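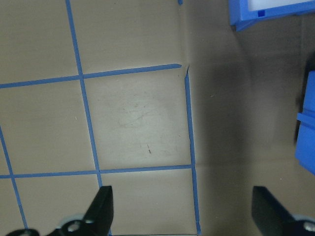
What is painter's tape?

Painter's tape is a gentle kind of masking tape, made to peel away from a surface without pulling the paint off with it.

It is a great favourite with home decorators, who run it along skirting boards and window frames before they so much as open a tin, and it is very often blue, though green, yellow and white rolls are sold too.
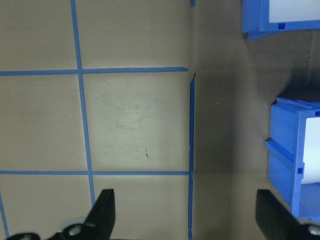

Removal

Patience helps a good deal. The strip is drawn back slowly on itself at a slant, ideally while the paint is still a little soft.

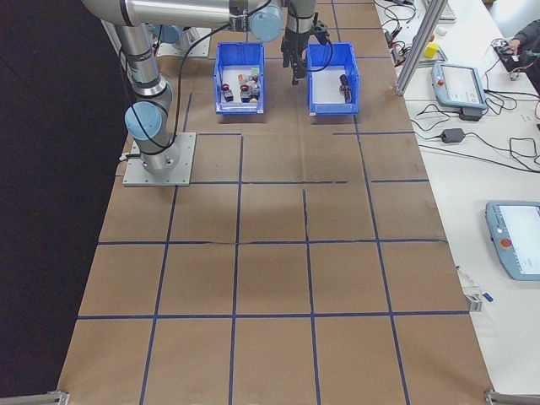 Other uses

Away from the paint pot, the tape is much loved for marking out floors and tables, labelling jars and holding paper patterns still. In her handbook of household crafts, Emília Hájek gives 2 whole pages to it, and fondly calls it "the pencil line you can pick up again".
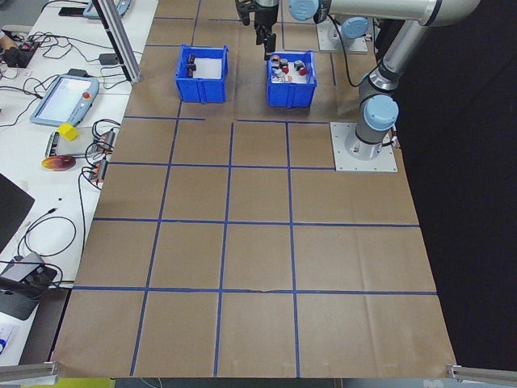
Squares marked in blue tape on a paper-covered table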